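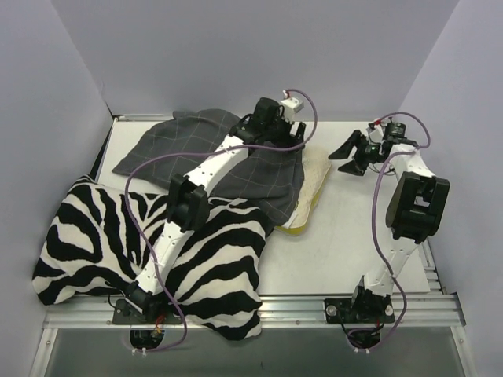 2021-09-05

So I finally tackled the linen cupboard, and I mean properly, everything out and nothing allowed back in until I'd made up my mind about it. I have been threatening to do this since March. The last straw was opening the door for a clean pillowcase and getting a folded blanket on the head.

I do love fabric, that's the trouble. I can walk past shoes all day long, but put a remnant bin in front of me and I'm in it up to the elbows. There's a little shop in Ulley that sells offcuts by weight, and I don't think I've ever left with an empty bag. Zebra print? Sure, why not! Gray plaid? Well, gray plaid goes with everything (it doesn't go with zebra print, but I had them lying side by side for a while and I've started to come around to it).

The plaid is staying, by the way. It's the right weight for cushion backs and it doesn't show every crumb. The zebra is on probation. I keep thinking it could line a tote bag, where it would be a nice surprise for whoever opens it and no bother to anybody else.

Then we come to the pillows, and this is where I got stuck for most of the afternoon. I've bought so many over the years! I had a Sanalex one that went flat in 17 nights, which I know because I'd written the date on the label in a huff. I had a Dillano that was lovely but so tall I woke up looking at my own feet. Both are gone now, and good riddance.

The one I can't part with is the plump one with the cream quilting and the mustard yellow mesh down the side. I know bedding is supposed to be white and restful, but that yellow cheers me up every single time. 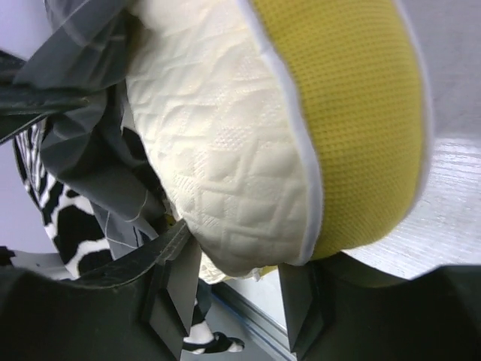 And the piping! I'm a sucker for thick white piping. It makes a pillow look finished, like somebody cared about the edges, and it sets the yellow off from the cream so nicely. The quilted part is all raised puffy blocks and little stepped squares, and I have been known to trace them with a finger when I can't sleep. It does mean I never want to put a pillowcase over it, so it has ended up as a daytime pillow, propped up for reading.

If you have a quilted one like this, go easy with the vacuum. I use the soft brush and follow the channels, and I do the mesh separately. I fluff it from the sides too, a few good squeezes, and then leave it by an open window for an hour.

As for the rest, I'm keeping one shelf for bedding and one for fabric, and the fabric shelf is already full, so I'm not allowed in Ulley for a bit. There's a Lashari throw I still haven't decided about. It's scratchy, but it's such a good green. It's on the back of the chair for now, and I've got 48 pillowcases to match up before supper.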